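The laundry room at the back of the Hasmont caravan park opens at five in the morning, and on most days the woman who runs it is there before the lights have warmed up. She washes for the park, for two motels in town and for anyone who leaves a bag on the step with a phone number pinned to it.

She took the business on nine years ago, after a long stretch in aged care. "I wanted to work by myself and I wanted to be finished by three," she says. "I got one of those."

Her busiest time is the school holidays. In a quiet week in June she might put through 500 sheets. In January it was 2225 in one fortnight, and she hired her niece to fold.

I asked what people get wrong at home. She didn't need to think about it. "Too much powder. Everybody uses too much powder. It doesn't rinse out, the towels go stiff, so they put softener in, and then the towels don't dry you." She uses half of what the packet says and has done for years. Softener she doesn't keep in the building.

The water in Hasmont is hard, and that changes things. White cotton goes grey there faster than it does on the coast. She soaks the motel pillowcases overnight in a tub with washing soda and warm water, then washes them as usual in the morning. She has tried the dearer products. "They smell nice," she says. "The soda is cheaper and I can buy it at the supermarket."

Her oldest machine is a front loader that came with the lease. The door seal has been replaced twice. The last repair cost her $860, and she paid it only after getting a quote on a new one and, in her words, going for a walk around the block. The dryers run on gas. On a clear day she leaves them off and uses the lines behind the amenities block, which get sun until the middle of the afternoon.

We talked for a while about stains. Sunscreen is the worst of them, she says, particularly on white shirts, where it can turn orange if it meets bleach. She rubs dish liquid into the collar, leaves it for half an hour and washes it warm. Blood gets cold water and salt. For red wine she makes no promises. A guest once asked her to save a tablecloth from a wedding at Edow, up the valley, and it took her four goes over a week. "It came back pink. She was very good about it."

She doesn't iron for the park, but she does for private customers, at a price she thinks is too low and hasn't changed. Linen she irons damp. Shirts she does collar first, then cuffs, then the back. T-shirts she won't iron for anyone. She tells people to shake them hard, smooth them flat on the bed with their hands and fold them straight away.

What about her own washing?

"Thursday night, if I remember. My daughter says it's the worst-kept laundry in the district. There's usually a pile on the chair and I just wear from the pile."

The lease comes up again next year. The park's owners have talked about putting in coin machines, and she has told them she would want the rent to come down if they do. She has also looked at a shop on the main street, $630 a week with no hot water connected, and decided against it for now. 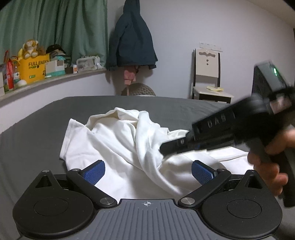 If she does stay on, the first thing she wants is a longer clothesline. The second is a bench at the right height, so that whoever is folding can stand up straight. She has already measured for it, and the park's handyman has told her he'll get to it after the holidays.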